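4.2 Where the dead fathers go

The revenge thriller has a bookkeeping problem, and the genre has mostly solved it by declining to look at the books. A father is killed in the opening chapter, a son inherits the grievance, and for the next three hundred pages we are asked to believe that this single death is the one that matters, although the son will by then have caused many more. Section 4.1 dealt with how the opening death is staged. In this section we turn to how often, and in what tone, the later chapters remember it.

Our corpus for this part of the study is small. It consists of 11 paperback thrillers from the Kilham list, all of them built on an inherited grudge, and all of them printed on paper that has since taken on the color of weak tea. We chose Kilham because the house kept its writers on a short leash. Its guidance to authors asked for a body by page 27, a foreign airport by the midpoint, and a final meeting between the heir and the guilty party in a place with a view. It did not ask that anyone be sad. Several of the writers managed it anyway.

We marked each passage in which the dead parent is named, quoted, dreamed of, or otherwise brought back to work. We then sorted these into two kinds. In the first, which we call fuel, the memory arrives just before an act of violence and appears to license it. In the second, which we call drag, the memory slows the heir down, makes him doubt, or spoils his lunch. The line between them is not always clean. In Matel's Orchard, the hero recalls his father teaching him to prune fruit trees and then strangles a customs officer, and the two authors of this paper held different views on the pruning for most of August.

The pattern across the corpus is easy to state. Fuel passages are bunched near the front. Drag passages come late, when the author has run short of henchmen and has to fall back on character. Only 4 of the novels put a drag passage before the first killing, and these are also the ones in which the hero survives with some sort of inner life. We would not hang much on this. It may only mean that the writers who bothered with grief at the start were the ones who bothered with things in general.

A word on how readings were compared. Each of us marked up a separate copy at the same table, without talking, and the copies were swapped when both readers had reached the end of a chapter. The no-talking rule was broken once, over the helicopter in The Bastos Inheritance, and we think any fair reader would have broken it too.

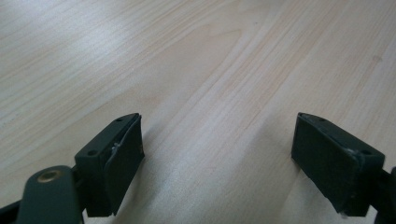 Figure 5. Table, wood top.

Booker Park, to whom we sent an early draft, objected that the whole division was too kind to the books. Fuel and drag, he wrote, were both just ways of reminding a reader on a train what had happened before the last station, and we had mistaken a bookmark for a wound. He pointed to The Momeo Ledger, where the murdered father is mentioned at the head of nearly every chapter in much the same words, like a sponsor's message. He also thought we should have read more romances, where people are at least allowed to be upset for a whole page.

We take the point about trains. A thriller that expects to be read in pieces must repeat itself, and a dead father is a handy thing to repeat: he is short, he is sad, and he needs no further introduction. But the bookmark reading does not account for the places where the repeated line changes. In the Momeo book, the father is "shot by men he trusted" up to the visit to the lawyer's office. After that he is "shot by men he paid." The rhythm is kept and the meaning has gone sour. A reader who is skimming will miss it, and so does the hero, who goes on avenging the earlier version for another six chapters.

We find the same trick, done with less care, in Bastos. There the father grows taller. In the prologue he is an ordinary man in a bad suit who has borrowed money from the wrong cousin. By the time the heir stands over the cousin in question, the father fills doorways and has a voice like a church organ. It is possible that the author simply forgot what he had written. Arlindo Cordeiro has argued as much to us, on the grounds that the same novel gives its villain a limp that moves from leg to leg. We are not sure the two cases are alike. The limp wanders back and forth, while the father only ever goes up.

What both novels share is a hero who never checks. He has been told a story about a death, usually by the person with the most to gain from his believing it, and he treats this as settled. The detective novel would not allow it. A detective in his position would at least ask who was in the room. The avenger asks only where the man is now, and which road is quickest, and whether the guards change at midnight. They generally do. In our corpus, the guards who change at any other hour are found in a single book, and its heir arrives late.

This lack of curiosity has usually been put down to haste, on the part of the hero or the publisher. We would suggest that the form depends on it. An heir who looked into the matter properly would find a father with debts, partners, and a second set of keys, and would then have to decide how much revenge such a man was owed. Orchard comes closest to asking. Its last chapter has the son reading his father's letters on a hotel balcony, with the view Kilham required, and stopping before the end of the bundle. He puts the rest in a drawer. The next section takes up the drawer, along with the other unread papers of the genre.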